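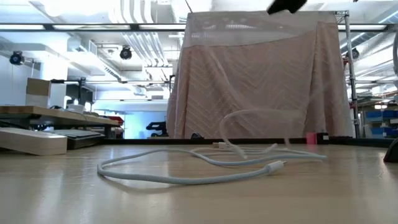
A braided cable looped on a tabletop, with thinner white cables behind it.

Cable ratings should state resistance

Low-voltage DC cables are sold by length and maximum current. Neither figure tells the buyer what voltage arrives at the load. I would make loop resistance, in milliohms, a mandatory marking.

Take a cable with a loop resistance of 216 milliohms. At 3 A it drops 0.648 V. On a 5 V supply that is 13 per cent, and many devices will throttle or reset before that point. The same cable with 127 milliohms drops 0.381 V. Both can be labelled 3 A, as the label deals with heating and says nothing about regulation.

Touran Dehghan, writing in the Caron newsletter in September, argued that buyers would not understand the number. I disagree. People read litres per 100 kilometres without a course in thermodynamics. Alfredo Maglaya's counter-proposal, a colour grade on the connector, is worse – it hides the one value a technician needs.

Contact resistance varies with wear, so the marking should apply to a new cable at 20 degrees, measured plug to plug. A four-wire meter does the job in under a minute.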